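Chapter 11
Handling Parts in Confined Spaces

The earlier chapters dealt with arms working over open surfaces, where a part could be approached from almost any side. Many jobs in repair and recycling do not allow this. The part sits in a housing, other parts stand close by, and cables cross the approach path. This chapter follows a demonstration given at the Zimard open day on 10 October 2022, in which computer parts were handled with a multi-fingered gripper.
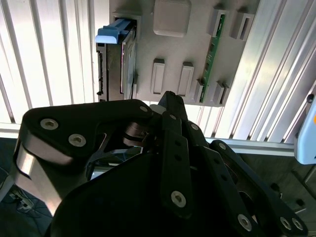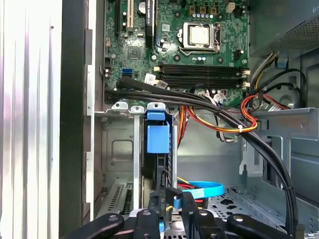 Figures 11.1 and 11.2. Gripper at the mounting panel; gripper inside an open desktop tower.

11.1 The demonstration

The session was run by Iman Mahrous, who divided it into two parts. The first dealt with the panel, which holds a hard drive and a green circuit board in separate fixtures. The second dealt with the tower. Visitors were given a printed sheet listing the approach direction for each part and were asked to mark the points at which they expected contact.

A panel is the simpler case. Its fixtures are fixed to one flat face, and their positions can be measured once and stored. The main difficulty is finger clearance. In Figure 11.1 a fingertip reaches between two tall slot holders, and any sideways error at this point will bring it against one of them.

The tower adds depth and loose material. In Figure 11.2 a thick run of black cable arches over the drive area and then drops down the right side of the case. Cables of this kind move when touched, so a stored model of the case is only a starting point – the path must be checked again before each approach.

11.2 Features that help the gripper

Both drives have a bright blue plastic tab at the top. A tab serves two purposes in automated handling: it gives the fingers something to hold, and its colour is easily separated from grey metal and black plastic by a camera.

The memory slots in the tower have small white latch clips. These were designed for human fingertips and are a harder target. Section 11.4 returns to them.

11.3 Terms used in this chapter

Approach path: the line followed by the gripper from free space to the part.

Clearance: the smallest gap between any finger and any neighbouring object along that path.

Seating: the final stage of insertion, in which the part reaches its full depth.

Before reading on, sketch an approach path for the drive in Figure 11.2 and mark where clearance is smallest. Keep the sketch for use in Section 11.5.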